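Celance brings back its small diver in a smaller case

The watch brand Celance has presented a new version of the Rovness, the diving watch it stopped making when its old movement supplier closed. The new model goes on sale in January, with a choice of black or cream dial, and it is a little thinner than the one many collectors remember.

The case is stainless steel and brushed on almost all surfaces, with one thin polished line along the lugs. Water resistance is 100 meters. For a watch with a rotating bezel this is modest, and some buyers will compare it with cheaper models that promise more. Celance answers that most owners go to the swimming pool and the beach, and that a thicker case would spoil the way the watch sits under a shirt sleeve. I have tried the cream version for one afternoon and on this point I agree with them – it is very comfortable.

Inside is an automatic movement from Zetov, the same family that the brand already uses in its dress watches. It has 27 jewels and a stop-seconds function, so the time can be set exactly. The date window from the old Rovness is gone. I did not miss it, but I know readers who will write to me about this.

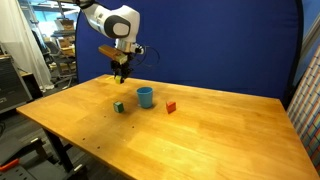 A blue cup and two cubes on a wooden table, with a robot arm above.

The black dial is matte and has applied markers filled with a greenish luminous material. On the cream dial the markers are printed, and the hands are a dark brown which looks almost black in the evening. Both dials carry the old logo with the long letter C, and the text at six o'clock has been reduced to one line. The crown screws down and is easy to hold, also with cold fingers. Less pleasant is the bezel, which on the watch I tried had some play between the clicks. The brand says this was a sample from before the main production and that it will be corrected.

The Rovness comes on a rubber strap made by Were, with a second strap in gray textile in the box. A steel bracelet costs 155 dollars more and can be ordered separately later, but only through the brand's own shop.

Production of the first series is limited to 4000 pieces, divided equally between the two dials. Orders open at noon on the Celance website, and dealers will receive their watches some weeks after. A version with a blue dial is planned, though the brand does not yet want to give a date for it.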